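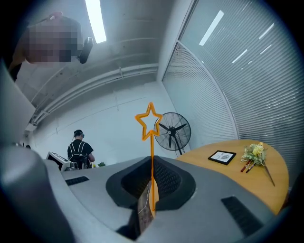

4. Setting Up the Planter

This section covers first assembly, filling, and the starting period for the Levavero indoor self-watering planter, single-pot model. For the three-pot trough, go to section 5. Section 3 lists the parts and shows how to tell the two wick types apart.

4.1 Before you begin

Read sections 4.2 through 4.5 once before opening the bag of potting mix. The planter can be taken apart again at any point before step 12. After that, the root ball has to come out first.

You will need:
Outer shell
Inner pot
Utix float gauge (tube, float, and cap)
Two wicks
Skunness mat
Potting mix for containers, without added garden soil
Measuring cup marked in milliliters
Watering can with a narrow spout
Old towel or tray

Note: The Skunness mat is packed flat under the inner pot and is easily thrown out with the cardboard. Check the box before recycling it.

4.2 Choosing a location

The shell must stand level. A slope along the direction of the gauge tube gives a false reading, and a slope away from it can leave one wick above the water line when the reservoir is low.

Keep the room at or above 62 degrees Fahrenheit during the starting period. Established plants tolerate cooler rooms according to their kind. Avoid shelves directly over a radiator or heating vent.

Leave enough space above the gauge cap to lift the tube straight out. On a bookshelf this is often the limiting dimension — measure it with the planter in place.

Caution: A filled planter is much heavier than an empty one. Do not hang the single-pot model or place it on a bracket shelf unless the shelf is rated for the load. Do not carry a filled planter by the rim of the inner pot.

4.3 Assembling the reservoir

1. Rinse the outer shell and inner pot with plain water. Do not use dish soap. Traces of soap in the wicks slow the uptake of water, and the only fix is to replace the wicks.

2. Soak both wicks in a bowl of water for 20 minutes. Press them under the surface until they stop floating. A wick installed dry may take days to start drawing, or may not start.

3. Turn the inner pot upside down on the towel. Find the two slots in the base. The slots are slightly wider on one side.

4. Push one end of a wick through each slot from the wide side. Pull until the stitched line sits in the slot. The short end belongs inside the pot and the long end hangs into the reservoir.

5. Turn the pot upright. Spread the short ends apart so that each lies flat across its own half of the base.

6. Lay the Skunness mat over the wicks with the fuzzy side down. The notch in the mat goes around the gauge channel. Trim the mat with scissors if it rides up the wall of the pot.

7. Lower the inner pot into the shell. Check that the long ends of the wicks hang free and are not pinched between the pot and the support ring. Lift and reseat the pot if it rocks.

Note: The shell has no drain hole. Do not drill one. Outdoor use is covered by section 7 and calls for the overflow plug, sold separately.

4.4 Installing the float gauge

8. Drop the float into the tube with the colored end up. Tilt the tube back and forth. The float should slide freely in both directions.

9. Insert the tube into the gauge channel and press down until it clicks. Leave the cap off until the reservoir has been filled.

If the tube does not click, do not force it. Remove it and look for a piece of mat or wick in the channel. A tube that is only partly seated will read low at every level, and the owner will tend to overfill.

4.5 Planting

10. Moisten the potting mix in a separate container until it holds together when squeezed but does not drip. Dry mix repels water from below, and the wicks cannot overcome this without help.

11. Put a layer of mix over the mat, two fingers deep. Press it down lightly with the palm so that it makes contact with the mat across the whole base.

12. Set the plant on this layer. The top of the root ball should be slightly below the rim of the pot. Add or remove mix underneath to adjust the height.

13. Fill around the root ball in stages, pressing lightly after each one. Keep the gauge channel clear. Do not mound mix against the stem.

14. Add plant labels, supports, or ornaments if wanted. Thin sticks are suitable, including the decorative kind with a shape at the top, such as a star outline. Insert them near the wall of the pot and stop above the mat. A stick pushed through the mat can shift a wick out of its slot.

Caution: Do not use supports with unsealed steel tips. Rust stains the mix and can discolor the inner pot.

4.6 First watering

The first watering is done from the top. The reservoir is filled afterward.

15. Pour 200 ml of water slowly and evenly over the surface of the mix. Stay clear of the open gauge tube.

16. Wait until no water stands on the surface. A small amount may pass through to the reservoir and lift the float a little. This does not affect the next step.

17. Pour 450 ml of room-temperature water into the filling port. Pause when the water backs up in the port and continue when it has gone down.

18. Read the gauge. The colored end of the float should lie between the two lines on the tube. If it is above the upper line, draw off the excess with a kitchen baster through the filling port.

19. Fit the cap. Push it on by hand only.

Note: Tap water is acceptable in most homes. Water from a softener that uses salt is not. If the kitchen tap is on the softened line, use the outside tap or bottled water.

4.7 The starting period

For the first two weeks, the roots have not yet reached the moist zone above the mat. The plant depends on water from the top during this time, even if the gauge shows a full reservoir.

Check the mix every other day by pushing a finger in to the first joint. If it feels dry at that depth, water lightly from the top. If it feels moist, leave it alone.

Do not refill the reservoir until the float reaches the lower line. When it does, leave the reservoir empty for one day and then fill to the upper line. Repeat this pattern for as long as the planter is in use — the dry day lets air back into the lower part of the mix.

Do not add fertilizer during the starting period. Most bagged mixes contain enough for a first season. When feeding does begin, use a liquid product at half the strength printed on its label, and add it with the reservoir water. Granules and spikes are unsuitable for this planter, as they dissolve unevenly and collect at the surface.

4.8 Checks after setup

The float has not moved after a week.
Lift the tube and confirm that the float slides. If it does, feel the mix just above the mat. Dry mix at that depth means the wicks are not drawing. Water from the top once, wait a day, and check again. If there is no change, remove the inner pot and soak the wicks a second time.

The float drops to the bottom overnight.
A fast drop after the first filling is usually the mix taking up water. Refill once. If the level drops again at the same rate, wipe the outside of the shell and stand it on dry paper. A damp ring on the paper indicates a cracked shell. Stop using the planter and see section 9.

The surface of the mix shows a white crust.
Mineral salts have been carried up and left behind. Scrape off the crust with a spoon and replace it with fresh mix. Flush the pot from the top over a sink, with the shell removed, and empty the reservoir before putting the pot back.

Small flies gather near the filling port.
Let the reservoir run dry for longer than one day between fillings and cover the surface of the mix with coarse sand. Check that the port flap closes fully.

The lower leaves turn yellow.
Some loss of older leaves is normal after repotting. If new growth is also pale, the mix is probably too wet. Empty the reservoir and water from the top only until the surface has dried out twice.

4.9 Moving the planter after setup

Empty the reservoir first. Remove the gauge cap, draw off the water with a baster, and replace the cap before lifting. Carry the planter with both hands under the shell. After a move, confirm that the shell is level and that the float slides before refilling.

If the planter has been tipped, remove the inner pot and inspect the wicks. Mix that has fallen into the reservoir should be rinsed out. It will otherwise settle in the gauge channel.

4.10 Record card

A blank card is supplied inside the back cover. Enter the plant name, the planting date, and the date of each refill. After several entries, the interval between refills can be read from the card and used to plan for absences. See section 6 for vacation settings and for the use of a second reservoir.

Setup text revised by Marites Dagdag. Replaces the September edition of section 4.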